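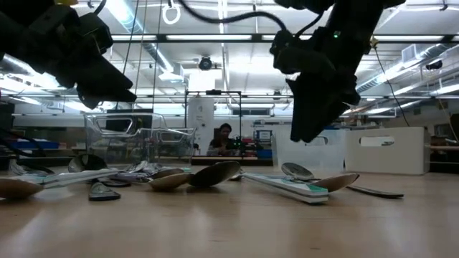
Open day walk-round, Wulton hall, utensil sorting table
Oct 27, 2024. Checked by Eckhard Brandes

1. Grippers clear of table before doors open: OK, both.
2. Cable on right arm: OK for today. Thin one trails toward the back, want it clipped before the Teuber visit in March.
3. Table front edge clear: OK. Utensils kept back, metal spoons and wooden ones mixed as per demo plan.
4. Visitor line taped 75 cm from table: NOT DONE. Tape ordered, Brimo has none till tommorow. Use rope.
5. E-stop test: OK, 4 presses, all good.
6. Desk behind the cell: operator only, no vistors past the bins.
7. Max group size 9. Tell front desk again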